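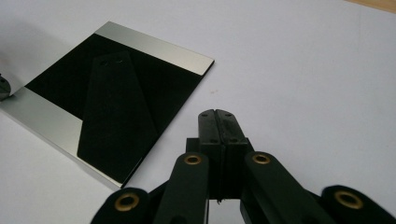 A square plate with a mirror-like finish on a white tabletop.

Givunbridge votes to bring back its own town council

Crowds filled the market square until well past midnight after residents chose to take back the local powers they lost five years ago.

The bells of the old grain exchange in Givunbridge are only supposed to ring on the hour, but they rang for a good long while last night, and I don't think there was a person in the square who minded. The result had just been read out from the steps of the Miettinen Hall, in a voice that was hard to hear past the third row or so, and it had to be passed back through the crowd from one neighbor to the next until it reached the people standing by the bridge: 3,219 in favor of restoring the town council, 1,057 against.

Police put the number of people in the square at 2,000, which for a town of this size means that nearly every family had somebody there. There were grandparents in folding chairs, teenagers up on the rim of the fountain, and a great many small children who should have been in bed hours before (mine among them, I'm afraid). Someone had brought a trumpet. The bakery on the corner stayed open and sold everything it had, right down to the plain rolls.

For readers who haven't followed the story from the start, Givunbridge was folded into the larger district of Stendulard in May five years ago, along with four smaller villages up the valley. The regional government in Clillum said at the time that the change would save money and make services simpler to run. Residents were invited to send in written comments, but there was no vote, and the last town council held its final meeting in the same hall where last night's result was announced.

The complaints began small. The library went down to two mornings, then one. Permits for the summer fair, once handled across a counter by a clerk who knew everybody's handwriting, had to be requested from an office in Stendulard that is fifty minutes away by bus, when the bus runs. Then came the plan to sell the riverside meadow, and that was when people began gathering on the bridge in the evenings, first a dozen or so with lanterns, and later enough that traffic had to be sent the long way around by the mill.

Those gatherings went on through two winters. They were peaceful from beginning to end, and they had a homely sort of character that visitors often remarked on, with soup passed along the railings and the same four or five songs sung over and over, since those were the ones everybody knew. The district council asked twice for the bridge to be cleared and was turned down both times by the court in Clillum, which later ruled that a town absorbed without a vote was entitled to hold one.

"I keep thinking about the first night, when it was sleeting and we all went home early feeling a bit silly," said one retired schoolteacher, who had come to the square in the same red scarf she wore on the bridge. "I didn't expect to be standing here. I thought we would get the library back, maybe, if we were lucky."

Feelings weren't the same everywhere, and it would be unfair to leave that out. A shopkeeper near the station told me he had voted against, and that he worries about what a separate town will cost. He remembers the old council as slow and fond of its own voice, and he would like to see a budget before he sees any more fireworks. He had come down to the square all the same, he said, to shake hands with a few people, and he stayed for the trumpet.

The district of Stendulard said in a short statement that it respects the outcome and will work with the town on an orderly handover. It didn't say what will happen to the meadow. The sale has been on hold since the court ruling, and campaigners say they'll ask for it to be dropped altogether before any other business is discussed.

There is a fair amount to settle in the meantime. A date has to be set for the election of new council members, and the town's share of the district's money – and of its debts – has to be worked out with Clillum, where talks of this kind have been known to drag on. Until then, the Stendulard office will go on handling permits, trash collection and school transportation as before.

By six this morning the square had been swept, though there were still lanterns hanging all along the bridge, and a few people on their way to the early bus had stopped to look at them. The Miettinen Hall will be open every evening until nine for anyone who would like to ask questions about the handover or put their name forward for the election.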